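Our canteen is getting two robot arms for trays and cups. What happens to the dish room staff?

Last updated: March 2025

I work in the canteen at Wastier, early shift, mostly clearing and setting out. We serve 300 lunches on a full day. Management told us a pair of arms will take over setting out trays and cups from May. They say no jobs go, but the hours sheet for May already has one person fewer on mornings. Has anyone been through this? What did you end up doing all day?

Tyyne Rantala

We had the same thing at Kila two years ago. Smaller place, 125 lunches. The arms do the dull part, picking up a tray, putting it where it belongs, then the cups. They are slower than a person but they don't stop for a break. Somebody still has to load the racks and wipe down, and that person was me. 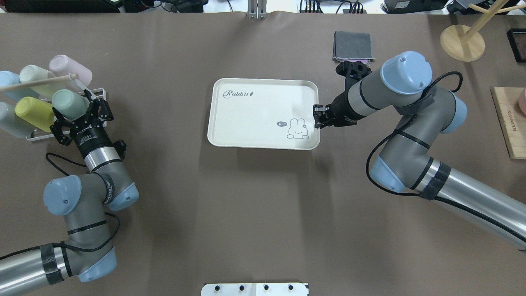
What changed most was the pace. Before, I could do trays for ten minutes, then go help on the line. Now I get called back every time a cup is out of place or a tray isn't sitting straight. Ask for that to be written into the job description, and ask who resets the arms when the supervisor is out. At our place it was the dish room staff for 8 months before anyone got training or the higher rate for it.

On the good side, my wrists are better. I used to tape them.

About the hours sheet, ask in writing whether the missing person is a cut or a transfer. Ours was a transfer to the serving line and it worked out OK, but she found out from the sheet, same as you.

barkska_kitchen

depends on the contract. we were told no cuts and there were no cuts, they just didn't replace the ones who left

M. Zürcher

Talk to your union rep before May if you have one. Also get the trays sorted. Mixed sizes were a constant headache for us, and in the end we went down to one kind.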